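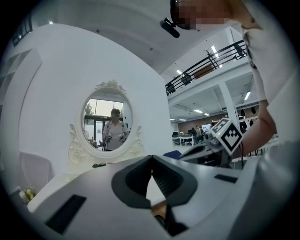 How to fix a hand-held gripper that keeps losing its place

If your recordings look fine until you play them back, and then the left hand jumps sideways as if it's been kicked, I've been there. I lost 27 takes to it in September before I worked out what was going on, and the green light stayed on through every single one of them (grr). On our grippers the light only tells you there's power. It says nothing about whether the tracking is any good!

So, what you need: a soft dry cloth, the small hex key that came with your gripper, a strip of masking tape and a bit of patience.

Start with the marker cube. Hold the gripper by its body and try to twist the cube with your other hand. It shouldn't budge at all. Mine moved by a hair, and a hair is plenty – when the cube shifts, the software thinks your whole hand has moved. Nip up the screws underneath, a little on each in turn, then twist again. Don't go mad, they're going into plastic and Daniyal Sandhu has already stripped one for us at Tukergate.

Next, wipe every face of the cube. Thumb grease is shiny under ceiling lights and the black squares go grey in the recording.

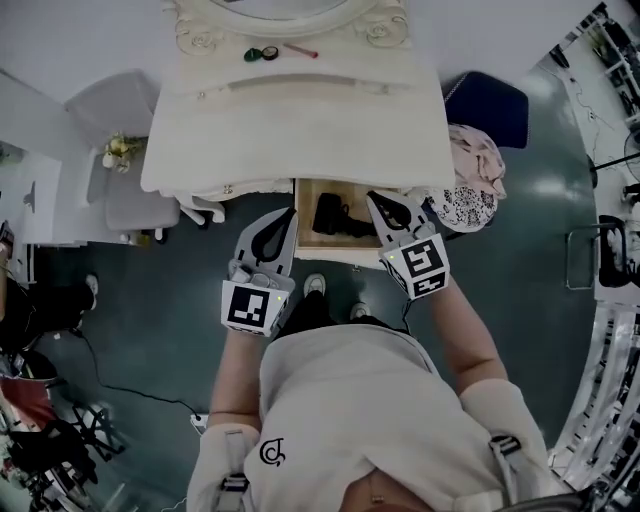

Cables are the next thing to check, and they were the other half of my trouble. A lead that's too short pulls on the gripper when you stretch, and one that's too long catches on whatever you're working at. With a drawer pulled right out, like the one in the dressing table, there's a nice sharp corner waiting for it. The right gripper has its thin black cable hanging down towards the waist, and that's how I like it, with enough slack to reach the back of the drawer. Tape it to your sleeve if it swings about. While you're down there, have a look at the floor too, and move any power lead that crosses the spot where you step back. I've gone over once and I'd rather not do it again.

Now do a short test. Open the log and record 300 frames of slow, boring movement, both hands, in and out of the drawer. Play it back with the tracking overlay on. If the path is smooth, carry on. If it still jumps, look at the frame number: mine always went at the point where I turned my wrist and hid the cube behind my own arm. Keep at least one marker face towards your head camera and the jumps stop.

Last job, throw out the bad takes. Don't try to patch them. I did, and spent an evening on frame 3,852 of one recording before giving up and doing it again from scratch.

Updated 12 Oct 2025: added the bit about wiping the cube.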